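Ticket 1077 - Zemidden Help Desk, Home Storage
Subject: Green bin won't sit flat in the Kekimel cabinet drawer, plus a sock question
Status: Open

Hi there! I'm hoping you can help, because I've been going back and forth with this thing since July and I'm running out of ideas. I bought one of your green bins to go with the low Kekimel cabinet (the light wood one with the white drawers and the wooden bar handles). The plan was simple: soft toys and white knits live in the bin, the bin lives in the big drawer, and the floor is clear by bedtime. Order number ends in 145 if you need it.

It goes in fine when it's empty. Once it's full, the drawer closes most of the way and then catches on something. I pulled everything out and started over on the floor, putting the knits in first this time.
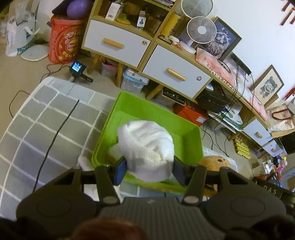
My first guess was that I'd overfilled it, so I took it slow and checked the drawer after every couple of things. Knits only, no problem at all - it slid shut like new. I got all excited and figured I was done (I was not done!). Then I added the plush and it caught again in the exact same spot.

What I've tried so far, in order:

1. Took the big drawer out, wiped the runners and put it back. No change.

2. Turned the bin end to end in case one side of the rim was a bit higher. No change, and I measured both ends at 140 mm anyway.

3. Swapped the bin for a shoebox of the same height. The shoebox went in and out all day long, so I don't think it's the drawer.

4. Laid the hamburger plush down at one end with the sock with the red cuff right up against it, so nothing was stacked. This was the closest I got, with a gap of 33 mm left at the front.

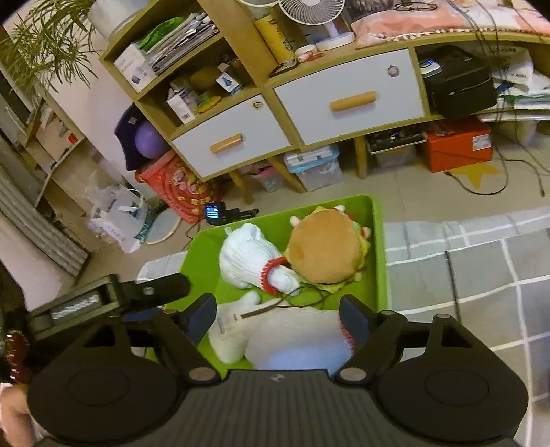

5. Left the hamburger out completely and tried again. Shut on the first push. So it's the burger, or at least it's mostly the burger, and I'd love to not be told to just get rid of the burger. It's the favorite.

6. Put the burger back in and moved the white plush with the red collar next to it, thinking they'd hold each other down. They don't. The bun springs right back up over the rim as soon as I let go.

I also had a go at sorting by color, which did nothing for the drawer but did make me feel better for ten minutes. There's a dusty pink one with a fuzzy towel kind of feel that I'd really like to get in there too, and at this point I have no clue where it goes.

So, two questions. Is there a shallower version of the green bin, or a taller drawer front for the Kekimel? And would the Mnguni divider help keep the socks from creeping under the toys? I usually do the tidying after 7 p.m., so evening replies are great.

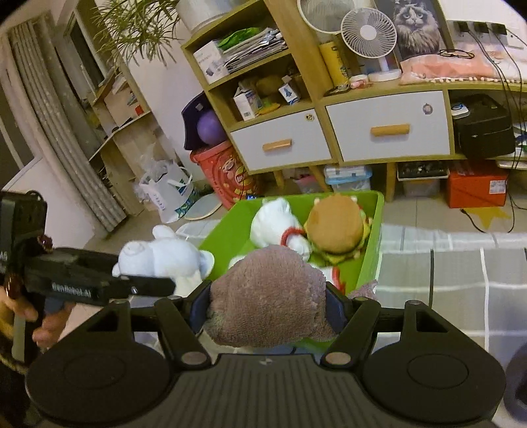
Orkura: I had the same drawer trouble with the same bin, and the rim was what got me. Take the big round one out, fill the bin to just under the rim, then lay the round one on its side along the back wall of the drawer, behind the bin. Mine has closed every night since. The Mnguni divider is fine for socks but it eats up a lot of room, so I'd try without it first.

Oh, behind the bin! I never thought of using that space. I'll try it tonight and leave the ticket open until I know - and I'd still like an answer on the shallower bin, please.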